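Work and Automation in Everyday Settings
Course handout, Unit 4: When the Kitchen Gets a Robot

Please read this before we meet, and bring it with you, even if you have scribbled all over it (especially if you have scribbled all over it). There is a bit more reading in this unit than in the last one. I have tried to make up for that by leaving out the long article on warehouse scheduling, which several of you told me you were dreading.

Where we left off

In the last unit we talked about the difference between a job and a task. A job is what somebody is hired to do, and it is made up of a great many tasks, some of them written down and most of them not. Machines are nearly always bought to take over a task. What happens to the job afterward is a separate question, and it is the one I want us to stay with for the next couple of weeks.

Our case is Hindumora, a catering company that makes lunch trays for offices and schools. In October the company began trying out robot arms for tray assembly, which means picking up a portion, turning it the right way and setting it down in its section. The plan came from the head office, and the people at the assembly tables heard of it at a morning meeting that lasted, by most accounts, less time than it took to drink the coffee. Keep that meeting in mind, please. We will come back to it.

Picking and placing, close up

If you have never worked a food line you may think of placing a piece of sushi on a tray as one movement. It is a whole string of them. You find the piece among the other things on the table, decide where to take hold of it, close your fingers hard enough to keep it and gently enough not to spoil it, and carry it over without knocking into whatever stands nearby. People who have done this for years do it while talking about their grandchildren. A machine has to be taught every bit of it, and much of the early learning, in this trade as in others, is done with toy food and toy dishes, where a bad grip costs very little.
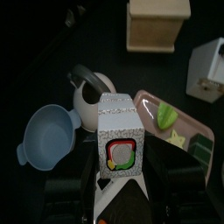
Tomomi Morikawa wrote back, after reading an earlier version of these notes, that I had made the grip sound like the hard part. In her experience the hard part was knowing when to stop. A person on the line sees that a piece looks wrong and puts it aside without a word, and she wanted to know who would be putting it aside once the arm was doing the picking, and whether that person would still be paid for having a good eye.

I think she is right, and I have changed this unit quite a lot on account of her letter. The good eye is just the kind of thing that never makes it into a job description. At Hindumora the workers had a name for it, "second look," and new people were taught it by standing next to someone who had it. When the tables were rearranged for the trial, two people who used to stand side by side ended up at opposite ends of the room. The managers had no idea that they had moved a classroom.

What changed for the workers

Here is what the workers themselves reported, in the interviews you will find in your reading packet.

The hands had less to do and the eyes had more. Several people said they went home less sore in the wrists and more tired in the head. Watching for the one slip in a long run of good placements is real work, though it can look like idleness to a supervisor walking by.

The tidying changed, too. People had always kept their tables in their own way, with the pan here and the cups there, and they worked around one another's habits. The arms were fussier about crowding, so setting out the table became a task of its own, and for the first few weeks it belonged to whoever happened to be closest.

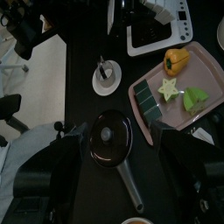 Pay was slower to change than anything else. The grade for assembly work had been written long before the trial, and it said nothing at all about setting up, watching or correcting. Some workers were doing three new tasks at the old rate, and they knew it. One of them kept a list on the back of a delivery slip, and a copy of it is in the packet. I would like you to read it slowly.

For our discussion

Think of a place where you have worked, paid or unpaid, and pick out one task that a machine could take over. What else were you doing while you did it? Who learned from watching you? Write about a page, by hand if you like, and don't worry about making it elegant.

Please also read the second interview in the packet, the long one. We will start with the morning meeting and what could have been asked there.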